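Home | Threads | Reviews | About | Log in

Troels Kragh
Bench notes on the Pondier hand-held gripper kit from Naltau. I've had it since February. Posting in pieces as I get through it.

1/ What you get: the gripper, a spare set of fingertips, a bag of pad strips, two hex keys and a printed sheet. Assembly took me 30 minutes. The sheet skips the order of the linkage arms, so lay them out before you start.

2/ Linkage first. Flat bars with rounded ends, brass eyelets at the joints. I prefer this to bare plastic on a screw. Play at the fingertips is small enough that I stopped trying to measure it with a ruler.

3/ Fingertips are rectangular blocks that close face to face. Each has small holes near the top. I'd like a longer option for narrow gaps. Naltau support says one is planned and gave no date.

4/ Pads. Thin strip, light texture, glued. I put the gripper through 200 open/close cycles by hand and one corner lifted. Replaced the strip, cleaned the block with alcohol first, ran 200 more. No lift. Clean the block first. 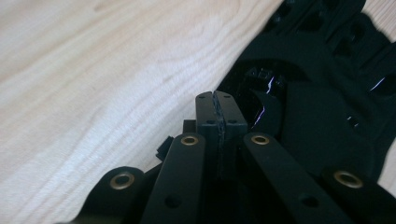 Fingertips closed, just short of the black plastic part.

5/ Black on black is a pain for anyone using a vision pipeline. On a pale wood top the outline of the tool is easy. Against a dark part with glossy edges it is much harder, and reflections don't help. Colored tips would be a cheap fix.

6/ Parts with a lot of slots and recesses are a fair test. A flat face is easy. A rounded lobe wants to roll out of the pads unless you come in square to it. Slow down for the last bit of travel.

7/ Compared with the Peteo I reviewed earlier: the Peteo has the nicer handle, the Pondier has the tighter linkage. Spare parts are easier to get for the Pondier. I would take the linkage.

8/ Open items: pad life past 400 cycles, eyelet wear, and whether the screws need thread lock. Mine have needed one retightening so far. Score for now, 4 out of 5. Will add to this thread when the second set of pads is worn out.

Comments

Jytte Damgaard: Which alcohol did you use? Mine left a haze on the block.

Troels Kragh: Isopropyl, wiped dry before the strip goes on.

Preben Bisgaard: Thread lock, yes. Use the weak one or you'll never get the arms off again.

Last updated: 30 minutes ago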